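Table day

1/20/22

OK so quick one, I have maybe half an hour before I need to be somewhere and the post about the bathroom shelf is still not done. Sorry. Next week. Instead you get the table.

Background for anyone new. We moved into the Wiegand building in August, ground floor, one long room, and the one thing I fell for straight away was the big brown wood table. Came with the place. Real grain, warm color, and one long edge that has gone dark and kind of chewed from years of people leaning on it. Paid nothing for it. My old desk was 34 inches wide and wobbled, so you can imagine.

Problem with a big table is that it's a big table. Everything lands on it. Mail, mugs, chargers, the good scissors, the bad scissors, the bag of screws from the Preltina shelving that I'm scared to throw out. By the holidays I was eating lunch on a corner the size of a placemat. A small placemat.

So after New Year I made a rule. Everything comes off the table, and a thing only gets to go back if it gets used there the same day. I started with the paper because paper is easy. Two bags of it. Then cables. Cables are awful. I have a box now, it says CABLES on the lid in marker, and I swear it was full before I was finished. Still finding them behind things.

Then the drinks stuff, which is what I really wanted to write about. Somehow every cup in the place ends up at my end. Mugs with an inch of cold coffee. Paper cups from whenever there was cake. I keep meaning to have one spot for all of it – kettle, pot, cups, tea – and for months I kept putting it off becuase it meant clearing the metal table first and the metal table is a whole other story.

The little silver pot is the one thing I'd save in a fire. Round, shiny, domed lid with a tiny knob on top. It was 11 dollars at a church sale and I've had it longer than any of my chairs. It never had a home. It just sort of wandered.

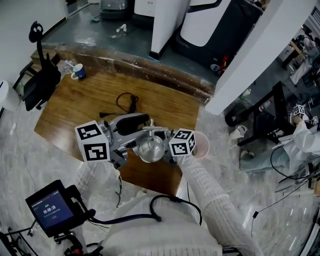 A reader going by Trimix wrote in to say that a pot like that should never live on bare wood, and that one cork mat would have saved their own table from a ring they have been sanding at for two winters. Also that paper cups are the enemy, since people put one down and forget it and then take another, and that if I only kept mugs around the clutter would halve by itself.

Fair on both. I did get a mat. Cork, plain, nothing special. The paper cups I'm less strict about. I bought a sleeve of 100 pale pink ones and I'm not tossing perfectly good cups to make a point. When they're gone they're gone. After that, mugs only, and everybody washes their own. We'll see.

Where things are now, in no order:

The blue and white mug stays. It's allowed a spot at the far corner, it gets used every single day, rule is rule.

Small plastic things do not stay. I don't know where they come from. Lids? Packaging? I pick one up and there's another one.

Chair goes back in when you get up. I'm talking to myself here. The black one with the curved headrest is comfortable but it's forever half leaning on the table and I'm convinced it's part of why the edge looks the way it does.

Wood care. Somebody gave me half a tin of Duromine wax and I tried it on the underside first like a sensible person. Smelled strong for a day, looked nice. Haven't done the top yet. You need the whole thing empty overnight and I can't seem to manage an empty table overnight, see everything above. Also not sure I want the worn edge to look new. I like it worn. If anyone has waxed a table that's half worn out and half fine, did it come out patchy? Tell me before I do it.

The tiled part at the back I'm not touching this month. Gray tile, cold on the feet, stuff on the floor that needs to go up on a shelf. The shelf I haven't built, see screws, Preltina. It's more than 2000 steps a day just me going back and forth for things I put in the wrong place, my phone says so and I believe it.

Drinks spot is going on the metal table, left side. Pot on the mat, cups behind, tea in a tin if I can find a tin that closes. I have a tin that almost closes. No good for tea.

Ok that's my half hour and then some. Bathroom shelf next week, for real, I have the brackets adn everything. If you know where to get a tea tin with a proper tight lid that isn't thirty bucks, comments are open.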